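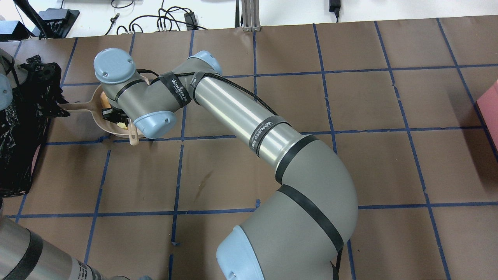

A six-axis arm holds a beige utensil over a work surface marked out in blue tape.

Handance Releases Sernov 2, a Grasp Planner That Reports Its Own Failures

Handance today released Sernov 2, a new version of its grasp planning software for six-axis arms with two-finger grippers. The company is asking customers to read the test log before they read the feature list, and to doubt both.

Claims about robots that can handle "anything in the kitchen" have become common. Most come with a short video and no word on how many tries it took. Sernov 2 ships with the full record of 1,000 planned grasps, run at the Handance lab on household utensils. The planner failed on 268 of them. Each failure is listed with the joint positions, the chosen grasp and the error the software gave, if it gave one. In 36 cases it gave none and marked the grasp as good.

"Those 36 bother me more than the rest put together," said Bence Gál, who leads planning software at Handance. "A planner that says it can't find a grasp is doing its job. A planner that says everything is fine while a spoon slides out of the fingers is a problem, and I don't think we've solved it. I don't think our competitors have either, but they're welcome to send me their logs."
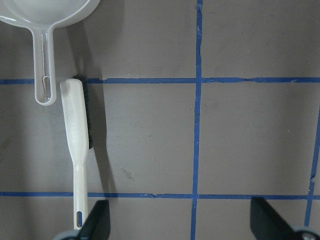

Long, thin handles remain the hardest part of the job. They lie close to the table, they leave little room for the fingers, and pale plastic gives the depth estimate very little to work with. When two such items lie nearly end to end, the perception module in the earlier release would sometimes report one long object and plan a grasp at the middle, where there was nothing to hold. Sernov 2 runs a separate check for gaps before it plans. The check helps. It also slows planning down, and users who don't need it can switch it off.

The release drops one feature. Automatic regrasp, added last year at the request of several customers, has been taken out after the company found it was hiding bad first grasps in the success numbers. "It made our charts look great," Gál said. "That was most of what it did."

Sernov 2 works with the Morris motion controller and reads existing Sernov cell files. Files that call automatic regrasp will load with a warning and stop at that step. Handance does not recommend the software for unattended use - a position it has held since the first version and sees no reason to change.

The software and the complete log are available now to current license holders. New licenses open in September.

Related items
Morris controller: notes on joint limits and slow stops
Anness joins Sernov early access program
Why we stopped publishing a single success rate
Handance to log 2,000 more grasps before next release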